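Home | Reviews | Kits | Club Log | Contact

Undow Stem Sorting Kit, reviewed by the Pleddale robotics club

We bought the Undow kit in November for the second-year group, who had finished the block stacking course and wanted something harder. It is a box of artificial flowers and a booklet of tasks. You supply the arm and the table. Our students have been working on the sorting task, with roses going to one tray and hydrangeas to the other. 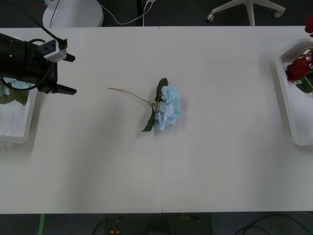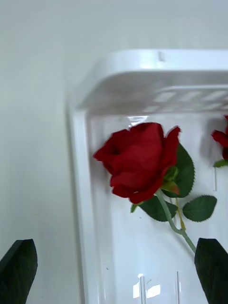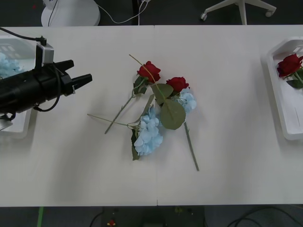

The booklet has 11 tasks. The first few are single picks, and any group that has already driven an arm will get through them in an afternoon. After that you get piles, and the difficulty jumps. A stem that looks free is often caught under a leaf from another flower, so one pick drags half the pile along. Marleny Cuervo, who teaches the group, ended up writing 2 extra tasks to fill the gap, both with a pair of flowers that barely cross. I would like to see Undow add something similar.

The flowers have held up well. We logged 1,000 picks before I sat down to write this, and the damage is one leaf that comes off its stem and has to be pushed back on. The rose petals fray a bit at the edges if the fingers close on the bloom. Students learn to go for the stem, but their early attempts will cost you some petals. Undow sells spare roses and does not sell spare hydrangeas, and I don't understand that.

The booklet is the weak part. It assumes you have a wrist camera and never says where to put it. Jhosep Cuadros spent two evenings adjusting ours. The scoring sheet takes off points for a dropped flower but has no line for picking up two at once, and that was our most common mistake. We added our own line for it. The group from Semville uses the Vasilakis sheet with the same flowers and likes it better.

Setup takes 20 minutes if the arm is already calibrated. Resetting between runs is quick, but have the same student do it each time, or the piles come out very different and the scores can't be compared.

I would buy it again for students in their second year. For beginners I would wait, or buy the flowers and skip the booklet. The box it ships in is too small to repack without bending the stems, so plan on finding another one.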